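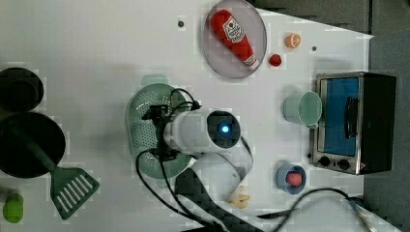 Pestdale Community Kitchen Classes
Progress report to the Figueroa Fund, spring and summer terms
Prepared by Yvette Gagnon, program coordinator

Dear Kiran,

Thank you again for your patience while I pulled this together. You asked for something shorter than last year's report, and I have tried, though you know me well enough by now to keep your expectations modest on that front!

Where we are

The grant pays for two things, the evening cooking classes for adults and the Saturday-style family sessions that we now run after school instead (the change we agreed with you in the spring, when the bus timetable was cut). Both are up and running. Across the two terms 42 adults signed up for the evening course and 33 of the places in our first group filled before we had even put the posters up at the library. We had a bit of a wobble in June with the heat, and two evenings were moved to the church hall on Reltis Street, where the oven runs hot and the first trays of cornbread came out very dark indeed. They were eaten anyway.

The evening course still follows the plan you approved: soups and beans first, then eggs, then a long stretch on vegetables, and bread at the end for those who want it. We added a session on reading a grocery receipt after several people asked for it, and it has become one of the liveliest evenings we run. Everyone has strong feelings about the price of butter.

Family sessions

These have been a joy. The little ones sort and serve and "shop" with the play food at one table while the grown-ups and older children chop and stir at the other, and halfway through they all come together to eat. One grandmother told me her grandson now asks for lentils by name, though he calls them "Bundis beans" after the Bundis Room where we meet, and I haven't had the heart to correct him.

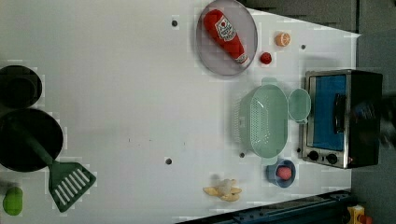

Money

We have spent $2000 on ingredients so far, a little under what we budgeted, mostly thanks to the market stall that lets us have its end-of-day vegetables. Equipment came in over. The second burner needed a new hose and a proper inspection, and the bill for the two together was $333. I have moved that across from the printing line, as you said I might, and the receipts are in the folder I sent in August.

What comes next

The fall evening course is open for sign-up, with the same start time of 6:30. I would like to try a short course for people cooking for one, who tell us that every recipe we hand out feeds a crowd. I'd also like $60 from the unspent ingredients money to go toward bus passes, if the fund's rules allow it. Could you let me know either way before we print the flyers?

You are very welcome to come and eat with us whenever you can get away from your desk.

With warm thanks,
Yvette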